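Chapter 4
The Household as an Economic Unit

After reading this chapter you should be able to explain why economists study the household, to tell the difference between durable and non-durable goods, and to calculate the yearly cost of a good which is used for many years.

Key terms: household, durable good, service life, yearly cost, joint purchase.

Most people meet the economy first in their own kitchen. Toasters, plates and cooking pots are small things, but each of them was a decision about money.

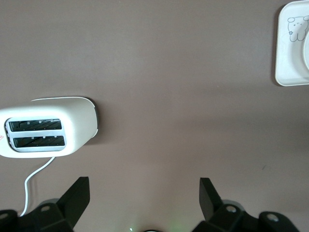
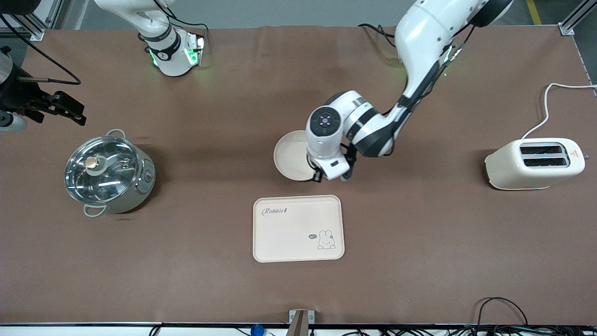
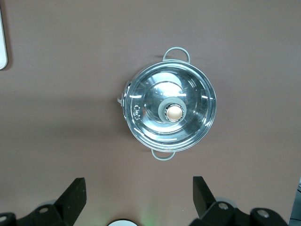
Durable kitchen goods.

In a letter to the authors after the first edition, a reader in Vosdale objected that a household does not decide anything, only the persons in it do, and that the chapter should say so from the beginning. We accept this remark in part. When we write that "the household buys a pot", we use a short form of speech. Behind it there can be a long discussion between two adults, or a quick decision by one of them, and the result for the family budget may be the same. Section 4.3 returns to the question of who decides.

4.1 What is a household?

By a household we understand one or more persons who live in the same dwelling and share at least a part of their spending on food and other daily needs. They do not have to be relatives. Two students who rent a flat together and cook from a common purse are one household. If each of them buys and cooks separately, most surveys will count them as two.

The town of Zonditz will serve us through the whole chapter. In the last survey of its old quarter, called Shek, 643 households gave complete answers about their purchases. The survey was made in October, before the heating season, and for this reason the figures for fuel are lower than the yearly average. The student should keep this in mind when working with Table 4.2.

4.2 Durable and non-durable goods

Bread is eaten and must be bought again. A pot stays. We call the first a non-durable good and the second a durable good. The border between them is not sharp, and textbooks put it in different places. Are shoes durable? In the Zonditz survey they are not, but in the neighbouring district of Prurnirora they are, and so the results of the two surveys cannot be compared directly.

The price of a durable good is paid on one day, while its use is spread over years. To compare it with other spending, we divide the price by the service life. A pot which costs 60 crowns and serves for 4 years has a yearly cost of 15 crowns. In this simple calculation we leave out repairs, and also the money which the household could receive if it sold the pot at the end.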